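February, late, kettle on

I have now spent a whole evening on one tray, and I would like that recorded somewhere, because it won't be visible to anyone walking past the workbench.

The plan this morning was modest. Clear the wooden table, put away whatever was in the metal tray, go home at 4. I had even written it on a card. By lunch the card was under the tray and I was on my knees looking for the lid of the screw tin, which was in my coat.

The tray is a good tray, I'll say that for it. It came from the Dolik sale along with a stool I regret, and its sloping sides mean everything slides politely to the bottom and stays there until someone needs it. I gave the back wall 30 minutes with a rag and the Zuvow paste, which promises a great deal on the tin. The dark spots and I are now on first-name terms.
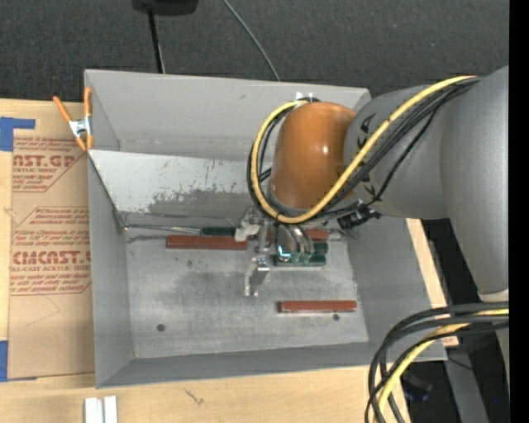 Then there is the matter of the two blocks. They are reddish brown, they are heavier than they look, and they have no home. I put them on the shelf and they looked like an unfinished wall. I put them in the drawer and the drawer stopped being a drawer. So back in the tray they went, with the green thing beside them, and I told myself this was storage.

The orange clamp stays on the rim. I took it off in a fit of order, the tray skated across the table, and I put it back on with what dignity I had left.

Supper was toast. Ledero want the catalog pages back and I haven't opened the envelope. Tomorrow I'll do the shelf, or at least write it on a card. Must buy rags.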